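Ticket: Hand-held gripper loses its position near the basin
Opened: Mon 4 February
Status: reopened by customer
Product: Brumetti hand-held gripper, Genano tracking software
Site: Robles, basin station

Reported problem

The tracked position of the gripper jumps sideways by as much as 30 mm while the operator is working over the white basin. It then stays wrong until the operator backs off and points the gripper at the marker board again. The fault showed up in 4 of the last 200 recordings. The log gives no error and the status light stays green the whole time, so we only find out on playback.

First reply from Brukitz support

Most position jumps are caused by a dirty lens. Please clean the lens with a dry cloth, restart the gripper and confirm that the firmware is current. We will close this ticket if we don't hear from you.

Customer update

Lens cleaned. Gripper restarted. Firmware is the December release, the same one we had when everything worked. The jump came back on the same afternoon.

I'd like to know what "most position jumps" is based on. A dirty lens would give us trouble all over the room, and we only see it at the basin. Please don't close this again on a timer.

Second reply from Brukitz support

Thank you for the update. Shiny surfaces can affect tracking. Can you send a view from the gripper at the basin station, with the marker board in view? Please also confirm that people and furniture are clear of the work area.

Customer update

View from the gripper below. The marker is low and left of center, just above the housing, with a small camera right next to it. The basin takes up most of the right side and there are reflections all over the inside of it. As for furniture, there are office chairs past the basin and people in the room. It's a working room and it will stay one. The manual says nothing about needing a clear floor, and neither did the sales call.

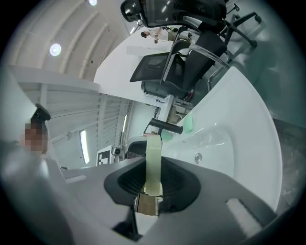

Tests run so far

1. Marker board moved closer to the basin. No change that I could measure.

2. Basin covered with a matte cloth. No jumps in 30 recordings. Before anyone celebrates, at our usual rate we might well have seen none in 30 anyway. I don't count this as proof of anything.

3. Overhead lights off, desk lamp only. Tracking quit completely and at least said so. I would take that over a green light and a wrong number.

4. Chairs rolled out of the room. One jump, and a big one. So much for the chairs.

Third reply from Brukitz support

Test 2 suggests reflections from the basin. We recommend a matte basin. You can also raise the confidence threshold in Genano so that weak position readings are thrown out.

Customer update

Threshold raised as advised. Genano now drops nearly 1000 readings in a session, most of them good ones, and the one jump we caught that day was marked high confidence. So the setting throws away what we want and keeps what we don't. What does that number measure? I've asked before and got a link to the page that tells me where the slider is.

We are not buying a new basin on the strength of 30 clean recordings.

There is also a safety side that keeps getting skipped. These recordings are played back on a real arm. A sideways jump in the data is a sideways jump in the arm, and it goes straight for the basin rim. We've cut playback speed and moved the operator's stop button within reach, and nothing recorded at this station runs until someone has looked through the path by eye. That is slow work — and it's our time, not yours.

Still needed from Brukitz

An explanation of how the confidence number is worked out.
A warning in the log whenever the position moves faster than a hand can.
Someone to look at the raw files we uploaded with the first report. The download counter on them still reads zero.

Ticket stays open. Priority changed from normal to high by customer.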